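Filed under: Office & Workspace / Blinds and Shades / Reader Reviews

Civgate horizontal blinds for a glass partition wall: my review after one winter

by Bienvenido Dela Peña
4/16/19
3 comments

I want to write this review because before we ordered I was searching for one and could not find it. There are many reviews of blinds for windows at home, for the bedroom and the kitchen, but very few for the blinds that go on a glass wall inside an office. The problem is a different one. At home you want to stop the sun. In our office there is no sun on that wall at all, only the lamps of the ceiling, and what we want to stop is people looking.

Our office is one big work room and one meeting room, with a glass partition between them. The partition was there when we moved in. It has four tall panels of glass with thin metal frames between them, and I must say it is a good partition, very solid. But it was completely bare. If you had a meeting, everybody in the work room could watch your face, and if you worked near the glass, you felt that the meeting was watching you. Our first solution was paper with tape. It was ugly and it fell down when the heating was on.

I asked for three offers. The first was for a frosted film from Trornlow, the second was for fabric roller shades from a shop in our town, and the third was for the Civgate horizontal blinds. The film was the cheapest, but it is always there, and we did not want to lose the view for the whole day. The roller shades were nice to touch, but they only go up and down, so you have either the whole wall or half of the wall. With horizontal slats you can turn them a little and keep some light. So we took the Civgate, in white.

The price for the complete wall was $1,757, with the delivery but without the installation. For the installation we paid $233 more to a local company, Manalastas. I had a limit of $2,000 from our office manager, Harriet Ferreira, so we stayed under it, but you can see there was not much left. If you are good with a drill you can save this money. I am not good with a drill.

Ordering and measuring

You order on the Civgate website and you type the measures yourself. Please measure every panel separately and do it at the top, in the middle and at the bottom. I thought that all our panels had the same width, and they do not. The form asks if you want an "inside" or an "outside" mount, and for a person who does not work with blinds this is confusing, because on an interior wall both sides are inside. I wrote an e-mail to the support and got a polite and clear answer on the next day. In their language, "inside" means that the blind sits between the frames of one panel, and "outside" means that it hangs in front of them. It would be easy to put this sentence on the form.

The package arrived in February. It was long and heavy, and it needed two persons to carry it up the stairs. Inside, every blind had a label with the measures I had typed, which I found very practical. One headrail had a small dent. I sent a photo and they offered me a new one or a discount. I took the new one, and for that I waited two weeks more.

Installation

The man from Manalastas needed one morning. He complained a little about the brackets, as the screws in the bag were too short for our frames and he used his own. He also said that the instructions are made for a window and that you must think for yourself in some steps. After that it went quickly. He put the blinds on the meeting room side, which was my wish, so that the people in the meeting can operate them without going out.

Daily use

Now we come to the important part. When they are closed, they are really closed. From the work room you do not see who is in the meeting.

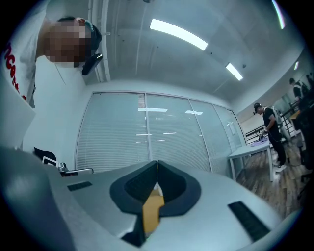

The partition with the white blinds closed and the ceiling lights on.

What I did not expect is the effect of the lamps. We have fluorescent panels in the ceiling, and when the blinds are closed the glass in front of them gives back the light. You get bright patches on the upper part of the panels and some short white lines lower down. For people who only pass by it is no problem. For a person who sits with the face to the wall it can be tiring in the evening. I want to be fair and say that this is the fault of the glass and not of the blinds, but a darker room and a white blind behind glass will make you notice it. If I ordered again I would ask for a sample in light gray and look at it for one day with all the lights on.

The position with the slats half open is the one we use most. You can see that the room is occupied, you see somebody is moving, but you cannot read the screen or the whiteboard. The slats stay where you put them. With some cheap blinds that I had in an apartment, they turned back slowly during the day, and these do not do it.

The wand for turning is smooth. The cord for lifting I like less. It is too long for my taste, and when you lift the blind completely you have a lot of cord which hangs on the floor. There is a small hook for it in the package, but you have to screw it into something, and on a metal frame this is not so simple. We wind the cord around the wand now. If children come to your office, please take this point seriously and buy the hook with adhesive.

Noise. When the door of the meeting room is closed with force, the blinds touch the glass and make a rattling sound – not loud, but in a quiet meeting everybody looks up. Civgate sells a clip that holds the bottom rail. We did not buy it at first to save money and I regret this small economy.

Also you should not expect any help with the sound of voices. I mention it because a colleague was hoping for it. We hear the meeting exactly as before, only now we do not see it.

Cleaning

White shows the dust, this is normal. I clean them with a dry cloth made for this purpose, the kind with several fingers. Mine is from Dollport and it was cheap and does the work, but it is a bit too thick for these slats, so I go slowly and only in one direction. The whole wall takes me the time of one coffee break if I do it every second week. One time I waited a full month and then it was much more work. Do not use a wet cloth, I tried it on one blind and it left gray stripes that I had to wipe again.

What I like
– They close completely and the slats keep their position
– Every blind comes labeled for its panel
– The support answers, and the replacement was free

What I do not like
– The short screws
– The lifting cord is too long
– The order form is not clear for interior walls
– The clip for the bottom rail should be included in this price

For whom I can recommend them: for a small office which already has a glass wall and needs privacy for some hours of the day. If you need privacy always, take the film and keep the rest of the money. If your main problem is reflection from the lamps, these blinds will not repair it, and you should talk first with somebody who understands lighting.

I give four stars of five. Harriet says she would give three and a half, on account of the rattling, but she sits next to the door.

If somebody has mounted the same model on a sliding glass door, I would be thankful for a comment about how it behaves, as we are thinking to do the door next.

Was this review helpful? Share (3)

Back to top | Contact the editors | © 2019 All reviews remain the property of their authors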